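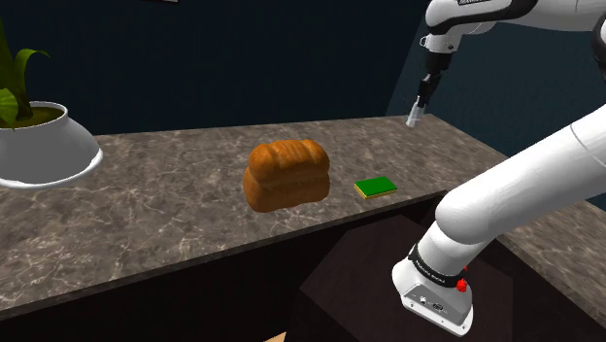 시뮬레이션 주방 화면. 조리대 위에 빵과 수세미가 놓여 있고 로봇 팔의 그리퍼가 상판 안쪽에 내려와 있다.

**플로쿠토우, 주방 조작 시뮬레이터 '티믹스' 공개 시연**

로봇 소프트웨어 업체 플로쿠토우(Plokutow)가 토요일 자사 연구동을 개방하고 주방 작업용 시뮬레이터 티믹스(Timix)를 시연했다. 행사는 오전과 오후 두 차례로 나뉘어 열렸으며 사전 등록한 방문객 54명이 참석했다.

티믹스는 조리대와 식품, 세척 용품 등을 가상 환경에 배치하고 로봇 팔의 파지 및 이송 동작을 시험하는 도구다. 회사 측 설명에 따르면 현재 등록된 주방 배치는 432종이며, 배치마다 벽 색상과 상판 재질, 물체 위치, 카메라 시점을 따로 지정할 수 있다. 같은 작업 지시를 서로 다른 배치에서 반복 실행해 제어 정책의 성공률을 비교하는 방식이다.

시연은 작업 7종으로 구성됐다. 빵처럼 모양이 불규칙한 물체를 집어 옮기는 작업과 수세미처럼 얇고 낮은 물체를 집는 작업이 포함됐다. 진행 요원은 얇은 물체의 경우 그리퍼 손가락이 상판에 닿기 직전의 높이 제어가 성공률을 좌우한다고 설명했다. 화분 등 작업과 무관한 물체는 지우지 않고 남겨 둔 채 실행하며, 팔이 이를 건드리면 해당 회차는 실패로 기록된다.

오후 회차에서는 충돌 판정 기준에 관한 질문이 이어졌다. 회사 측은 접촉력 임곗값을 사용자가 설정 파일에서 조정할 수 있으며, 기본값은 물체 종류별로 다르다고 답했다. 변형되는 물체의 물성은 단순화한 모델로 처리하고 있어 실물과 차이가 난다는 점도 밝혔다. 스펀지류의 압축 거동은 다음 판에서 보완할 예정이다.

렌더링 모듈은 협력사 시마르(Simard)가 공급했다. 작업 기록을 저장하고 재생하는 프로그램 프리랜스(Prerance)도 함께 소개됐다. 방문객은 단말기에서 기록을 불러와 관절 각도와 그리퍼 개폐 값을 시간 순으로 확인할 수 있었다. 다만 기록 파일의 외부 반출은 허용되지 않았다.

플로쿠토우는 5월에 평가용 판을 배포할 계획이다. 평가용 판에는 시연에 쓰인 작업 7종이 모두 들어가며, 사용자 정의 배치 기능은 제외된다. 가격과 정식 출시 시점은 공개하지 않았다.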